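Storing floppies in long boxes: bags only, or bags and boards?
Comics and Graphic Novels > Collecting and Storage

inkwell_dave
I've got a run of Brundow to put away, issues 1 to 59, plus the 2 annuals. They've been in a drawer up to now with no bags at all. Most are in decent nick, a few have spine ticks. Do I need boards for every one of them or will bags do? Boards nearly double the cost and take up a lot of room in the box. I'm not planning to sell.

tallow
Boards. A bag on its own does nothing for the corners. The comics sag in the box and after a year or two you get a curve along the bottom edge that won't come out.

marginalia
Disagree with tallow. If the box is full they can't sag. I've had bagged comics with no boards in long boxes since the nineties and they're flat. The trouble starts when people leave the box half empty and everything leans.

tallow
A full box means you're bending the covers every time you pull one out. I bought a lot stored like that and half of them had a crease near the top staple.

marginalia
Then it was too full. You want enough slack to get a hand in.

pennyroyal
What size are the annuals? The first Brundow annual is squarebound and won't go in a current size bag without a fight. Get a few of the wider ones. The floppies up to issue 10 are a touch wider as well, at least my copies are.

inkwell_dave
Good point, I hadn't measured. I had a go this morning with a pack of Jendetti bags I already had. Issue 4 went in but it was tight and I stopped there, as I didn't want to catch the cover on the flap. The later ones slid in fine.

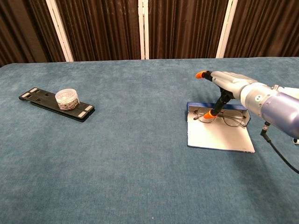 The other thing I meant to ask is tape. The Jendetti bags come with a strip on the flap and I don't trust myself not to stick it to a cover on the way out. Is there any harm in just folding the flap over behind the board and leaving it?

pennyroyal
No harm. I fold mine. Or buy the kind with the strip on the body of the bag, so the sticky part never goes past the comic.

longbox_lil
Folding is fine in a box. If you carry them about, tape them. When I do use tape I take the comic out with the flap stuck back on the outside of the bag.

On the boards question, I'd do it by what you care about. Board the early ones and anything with a cover you like, and double up the rest, two comics to a bag with one board between them. It saves space and they stay flat.

tallow
Two to a bag is how you get colour transfer from one back cover to the other.

longbox_lil
Not with a board between them, they don't touch.

marginalia
Agree with lil for once. Where are you keeping the box, by the way? That matters more than any of this. Off the floor, away from an outside wall.

inkwell_dave
Bottom of a wardrobe, inside wall. It's on the floor at the moment but I can put a shelf in.

I've gone for boards on 1 to 10 and two to a bag for the others. Ordered wide bags from Chae as the shop in Givesau only had current size. Will measure the annuals tonight.

pennyroyal
Measure the thickness too, not just the width. The second annual is a brick.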